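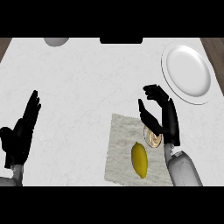 May 27, 2026

Glaze tests, second firing. Opened the kiln this morning with Lanying Liao. Nearly 50 tiles in this load, all on the Stisow buff clay, which is what we'll use for the dinner plates if the glaze ever settles down.

Singhal white: good on the flat, thin on the rims. Pinholes on the tiles I dipped twice without waiting. The single dips are clean. Lanying thinks the bucket had settled and I hadn't stirred to the bottom – probably right. Sieve it again before the next batch.

Stollonero: still running. It went past the line on the vertical tiles and stuck 2 of them to the shelf. Shelf scraped and washed, needs a fresh coat of kiln wash before anyone uses it. The color is the best we've had, a deep brown that breaks to rust where it's thin. I don't want to give up on it.

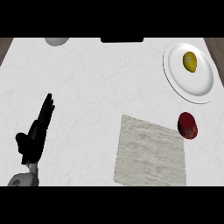
Next round I'll add a little more clay to the Stollonero and leave everything else alone. In December I changed the clay and the silica together and couldn't tell which one had done the work. Same cone, same hold, slower cooling from the top end.

Also to do: relabel the test tiles with oxide pencil, as the marker burned off again. Order more cones. The bottom shelf ran cooler than the top by the witness cones, so put Stollonero low and the white high.

Lanying has the Enel plates for bisque. They go in after the tiles, not with them.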